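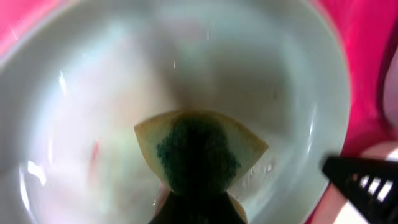
KITCHEN & TABLE

Does a bowl really need its own sponge?

By Nathalie Nguyen

Every fall the Wultley catalog lands on my desk with a new answer to a question I didn't ask. In October it was the wedge: a small, cream-colored, fan-shaped piece you are supposed to keep for the inside of big ceramic bowls. The argument goes that a flat sponge skips over the curve and a fan follows it. Eighteen dollars for a pack, and the page had the word "contour" on it four times.

I own one large white bowl, the kind that comes out for salad and then sits in the sink because it won't fit in the dishwasher with anything else. So I was willing to be talked into this. I wasn't expecting much.

The claim people keep forwarding to me is the one about green. Pesto, herb dressing, the stuff that clings in specks and dries on. Wultley says the wedge "lifts color." What I can tell you is that a pale wedge with a dark green speckled patch in the middle of it looks very much like a pale wedge that has picked up something green. Whether that makes it better than a dishcloth is another matter. A dishcloth goes green too. My dishcloths are navy, so I never see it.

I tried it for 13 days, on the bowl and on a few smaller things. Some notes.

The wide end is good in the bowl. I'll give them that. Pressed flat against the side it stays put, and I wasn't chasing bits of basil up toward the rim the way I do with a folded cloth.

The narrow end is supposed to be for "detail work." I don't have detail work in a bowl. It's a bowl.

It stains and stays stained. Overnight in soapy water did nothing I could see. A reader wrote in to say hers came out of the washing machine at 40 degrees Celsius (she moved here from Belgium and never reset the dial) as good as new. Mine came out clean enough to use and still the color of a pond.

It also dries slowly if you leave it sitting in the bottom of the bowl, and that's exactly where I kept leaving it. Stand it up on its edge by the faucet.

As for the rival from Muma, which is thicker and costs less, I can't find any difference once they're both soaked. The Muma one is a plain rectangle. I cut it into a wedge with kitchen scissors in less time than it took to open the Wultley package, and it did the same job on the same bowl.

Then there's the glaze question. The package warns against scouring pads on glazed ceramic, and here I agree with every word. If your bowl has gone dull on the inside, look at what you've been scrubbing it with before you buy anything. Hosseinzadeh, the cookware shop on Ralldale Avenue, will tell you the same thing for free and sell you a stack of cotton cloths if you ask.

So, buy it? If you wash one big bowl every night and you like a tool with a shape, go ahead. Otherwise get the rectangle and find your scissors.

Next issue: salad spinners, and why mine lives in the garage. Send complaints to the usual address.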